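Flotitz Wheelers Cycling Club
Minutes of the December general meeting

Meeting opened at 7:10 p.m., the chair having waited for the heating to make up its mind. Minutes of the last meeting approved after the word "shambles" was removed.

1. Pesten Road Race
Entries closed at 85 riders, of whom 81 have paid. The other four have been reminded twice and have replied with questions about parking. The course stays at two laps over Usman Hill. A motion to leave out the hill was made, seconded by most of the sprinters, and lost.

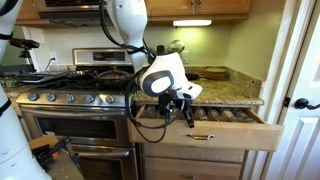
The county wants 38 marshals. We have 22 names, one of them on the list twice. Anyone not racing is now presumed to be marshaling until they object in writing.

2. Money
Balance stands at $460. Fastwood has offered to pay for the race numbers if its name appears on them larger than the number. The secretary will ask for a smaller name.

3. Winter rides
The "easy" group averaged more than the fast group for the third month running. Agreed to rename both groups. No names agreed.
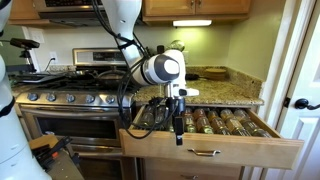 Kitchen drawer with spice jars, open under the counter.

4. Other business
Lost property: one left overshoe, still. Request for a shorter meeting carried forward to the next meeting.

Closed at 9:25 p.m.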